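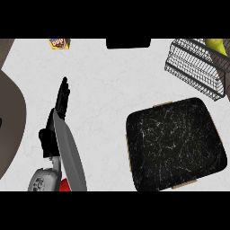 Slide 4. Overhead view in simulation, knife in the gripper.

Start with the planner. Kistel plans for the arm and whatever it's holding as one body. The blade is longer than the fingers, so the collision model has to change at the moment of grasp.

Target is the black cutting board on the right. The rack is the hard part: thin wires, bad for mesh checks. We swapped it for a padded box. Planning time went from 2,940 ms to 600 ms.

Pause for questions. Then the Mizuno controller, 2 minutes at most. Skip the gains table.

Irena Ostrowski has the colour-coded logs if anyone asks.

Comments
"Does the padded box block reaching into the rack?"
"Yes, we turn it off for those tasks. Fix planned for November."

Contact Veren | © Veren 2024 | Back to top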